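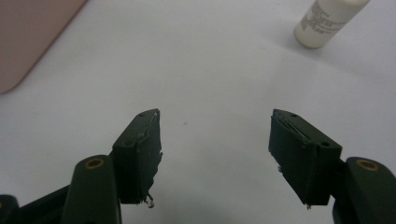 **Shared workshop in Brasham publishes plans for a hand-held gripper**

BRASHAM, December -- The members of the Trutden workshop have published the full plans of Grasso, a two-finger gripper which a person holds and closes by hand. The drawings, the parts list and the building notes are free for everybody, at home or in a club, and may be changed and shared again.

Grasso was started by Selim Duman, a member of the workshop, who wanted a tool with the same fingers as the small robot arm he is building in his flat. With the hand-held version he can try how a finger shape takes hold of a cup or a folded cloth before he gives the same task to the motors.

"I made the first one on my kitchen table and it was not good," said Selim Duman. "The arms were bending and the tips turned on their screws. At the workshop other people had better ideas than me, and also a better drill."

The fingers are made in two parts, an arm and a separate block for the tip. Brass-coloured rings are set in the arms, and the tips have small round holes. A worn tip can be taken off and a new one put in its place, without building the whole finger again. The present plans are version 29.

The part which took most of the time was the inner face of the tips. The members tried several thin layers to give a better hold, and different glues to fix them. In the workshop's own test, a pair of tips was closed on a wooden block 1,000 times. The layer began to lift at the upper edge after almost 130 closings with the first glue, and later with the second. The notes describe both results, also the bad ones, and the group would be glad to hear from builders who have found something stronger.

A builder needs access to a 3D printer, a small screwdriver and one free weekend. The opening between the tips is 100 mm in the standard drawing and can be made smaller.

The next step is Jodel, a motor unit which will fit the same fingers. It is not ready yet -- the gears are still too loud for a flat -- and the workshop gives no date for it.

Paper copies of the plans can be collected at the Trutden workshop in Brasham during the open evenings, from 6 pm. Questions from the press and from builders may be addressed to Selim Duman at the workshop.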